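3.2 Surfaces and spill habits

Kitchens in the Lepik survey — 57 homes, two visits each — had mostly dark counters. Owners liked the look. Most wiped once a day, after dinner, and missed drops left by cups. Glossy black was rated hardest to keep clean, mainly becuase every drop shows under overhead light (Fig. 2). Matte tops hid more and got wiped less. Ngô and Phùng coded the diary entries, up to 3,000 lines.
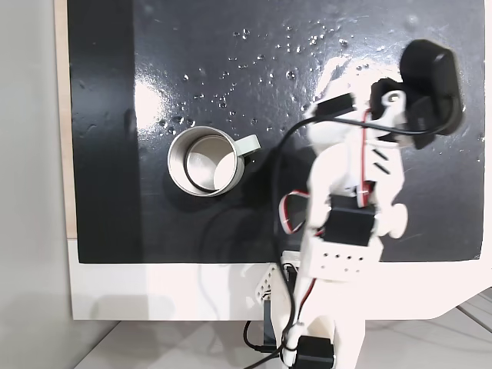
Figure 2. Droplets on a glossy black top, with metal mug.

3.3 Wiping frequency

Self reports ran high. See Table 2 for diary counts by surface type.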